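拍手のあとに残るもの ロボットアームを学ぶ学生たちの夏

2019年9月14日

学生がロボットを動かしたという話を聞くと、まず疑ってかかる癖がついている。発表会で見せられるのはたいてい、何度も撮り直した動画の一番うまくいった回だからだ。アームが物をつかみ、箱に入れ、会場が拍手をする。その箱を手のひらひとつ分ずらしたらどうなるのか、と聞くと急に静かになる。そういう場面に何度も居合わせてきた。

だから、ドレサスデール(Dresasdale)工房でロボットアームの課外講座を受け持つアヌンツィアータ・セッラさんに取材を申し込んだときも、あまり期待はしていなかった。募集の案内には「初心者が一学期で自律動作まで」と書いてある。できるわけがないだろう、と最初に言ってみた。

「できませんよ」とセッラさんはあっさり答えた。「あの文句は私が書いたものじゃないんです。一学期でできるのは、アームを壊さずに動かすことと、自分たちのプログラムがなぜ失敗したかを人に説明すること。それだけです。自律と呼べるかどうかは、自律という言葉をどこまで安売りするかによります」

宣伝文句を担当者本人に否定されると、こちらの用意した質問の半分は意味がなくなる。残りの半分を抱えたまま、作業場の隅に座らせてもらった。

講座の課題は単純だ。机の上に置かれた小さな部品をアームでつかみ、指定された場所に置く。学生はまず人の手でアームを操作して手本の動作を記録し、その記録から動きを学習させる。学生たちは自分たちの制御プログラムを「ジュレックス(Julex)」と呼んでいる。名前の由来を聞いたが、三人に聞いて三通りの答えが返ってきたので、ここには書かない。

手本の記録は782回分ある。学習に使ったのは781回分だという。残りの1回はどうしたのかと聞くと、プログラムの中心を担っている学生、パナギオティス・ポリティスさんが苦笑いをした。

「アームが机の縁に当たった回です。捨てました。本当は捨てるべきじゃなかったかもしれません。失敗の手本として使えたかも、と今になって思います。でもそのときは、とにかくきれいなデータがほしかったんです」

きれいなデータ、という言い方に引っかかった。きれいにしたデータで学んだ機械が、きれいでない机の上で動くのか。ポリティスさんは否定しなかった。

「動かないことが多いです。7月の中間発表では、前の日の夜まで成功していた動作が本番で全部外れました。部品の色も位置も同じ。違ったのは照明でした。発表のために部屋を明るくしたんです。それだけでだめでした」

つまり、明かりひとつで崩れるものを作っていたことになる。意地の悪い言い方だとは思ったが、そのまま口にした。

「そうです」とポリティスさん。「発表会のあと、二週間くらい誰も口をききませんでした。いや、口はきいていましたけど、ロボットの話はしませんでした」

作業場は思っていたより普通の場所だった。学生が椅子に座り、モニターやノートパソコンがあり、ケーブルがそこら中に垂れている。未来的なものを期待して来た人はがっかりするだろう。私は少し安心した。 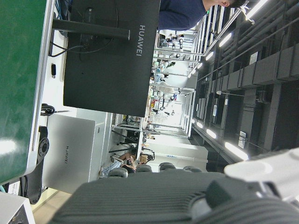
手首側のカメラから見た作業場。手前の濃い灰色の部分がグリッパー。

この向きの映像を、学生たちは毎日見ている。床が左で天井が右。手首に付いたカメラは手首と一緒に回るので、机が横倒しになることもある。見せられた私はすぐに首が痛くなったが、慣れた学生は頭を傾けもしない。

「最初の週は全員が首を曲げていました」とセッラさんは言う。「画像を回転させて表示すればいいじゃないかと、必ず誰かが言い出します。やらせます。そうすると今度は、画面で右に見えるものに向かってアームを動かしたら違う方向に行った、と騒ぎになる。座標変換の講義を一時間するより、そっちのほうが早いんです」

それは教育なのか、それとも放任なのか。セッラさんは少し考えてから、両方です、と言った。

「止めるのは、人に当たりそうなときと、機械が壊れそうなときだけ。ほかは見ています。見ているだけというのは、教える側にはけっこうつらいですよ。間違いの原因が私には五分でわかる。学生は三日かかる。でも私が五分で言ってしまったら、次も私に聞きに来ます」

三日というのは誇張ではないらしい。ポリティスさんによると、グリッパーが部品の手前で必ず閉じてしまう不具合の原因を見つけるのに、丸三日を使った。モデルの構造を疑い、学習の設定を疑い、最後にわかったのは、記録した映像と関節の値の時刻がわずかにずれていたことだった。機械は、少し前に見た景色をもとに今の動きを決めるように教え込まれていた。

「人工知能の問題だと思い込んでいたら、時計の問題でした」とポリティスさんは言う。「腹が立ちました。でも、あれから誰も、AIが変なことをした、とは言わなくなりました。まずログの時刻を見ます」

取材の中で、この話がいちばん信用できた。うまくいった話ではなかったせいもあるだろう。

数字のことも聞いた。最終評価の試行は42回。成功の基準は、部品が枠の中に収まり、アームが元の姿勢に戻ること。成功率を聞くと、ポリティスさんは条件を先に説明し始めた。部品の位置を手本の範囲内に限った場合と、範囲の外まで広げた場合とでは、まるで別の話になるからだという。範囲内ではそれなりに成功する。範囲の外に出たとき、成功は2回だった。

「2回を成功と呼ぶか、まぐれと呼ぶかで班が割れました」

どちらになったのかと聞いた。

「報告書には、回数だけ書きました。言葉は付けませんでした」

賢明だと思う。ただ、同じ報告書の表紙には動作中のアームの大きな写真が使われていて、それを見た人が範囲外の2回を思い浮かべることはまずないだろう。そう言うと、セッラさんが横から口を挟んだ。

「表紙については私も文句を言いました。でも、学生が自分たちの作ったものを格好よく見せたいと思うのを、全部つぶす気にはなれません。あなたの雑誌だって、表紙は地味な写真じゃないでしょう」

これには返す言葉がなかった。

気になっていたことがもうひとつある。この種の講座が、学生に何を約束しているのかという点だ。隣の市のバット(Bhatt)という会社が修了生向けの見学会を開いていて、案内の紙には「即戦力」の文字が躍っていた。ロボットのアームを一本、一学期触っただけの学生が即戦力になるとは、私には思えない。

「なりません」。セッラさんの返事はまた短かった。「会社の人にもそう言いました。嫌な顔をされましたけど、そのあと、じゃあ何ならできるのか、と聞いてくれた。そこからはまともな話になりました。配線をたどれる。記録を残せる。止めるボタンを迷わず押せる。現場で新人に最初に求めるのはそこだと、向こうの技術者も言っていました」

ポリティスさん自身は、ロボットの仕事に就くかどうかまだ決めていないという。実家は農業用のポンプを直す店で、夏の間は手伝いに帰っていた。

「父に動画を見せたら、人がやれば一秒だな、と言われました。その通りです。アームは十秒以上かけて、しかも時々落とす。反論しようとして、やめました」

反論はあったのか。

「ひとつだけ。人がやれば一秒のことを、なぜ人は一秒でできるのか、前は考えたこともなかったんです。部品の向きが変わっても、机の上が散らかっていても、手は勝手にどうにかしてしまう。それを説明しろと言われると、できない。そこだけはおもしろいと思っています。父には言いませんでしたけど」

秋には学外の競技会「パムストン(Pamuston)杯」が控えている。会場の机の高さも照明も、当日まで知らされない。7月のことを思えば、結果は見えているような気もする。そう伝えると、ポリティスさんは、たぶん負けます、と言った。そのために今、照明の条件を変えながら手本を録り直している。以前の781回分は使わないことにした。惜しくないのかと聞いたら、惜しいです、と間を置かずに返ってきた。

セッラさんには、来年の募集の案内をどう直すのかを尋ねた。「一学期で自律動作まで」の一行は消えるのだろうか。

「消してくれと頼んであります。代わりの文も出しました。アームを壊さず動かし、失敗の理由を説明できるようになる講座です、と」

返事はまだ来ていないそうだ。人が集まらなくなると心配されているらしい、とセッラさんは言った。その心配は、私にもわからなくはない。案内が刷り上がったら一部送ってもらう約束をして、作業場を出た。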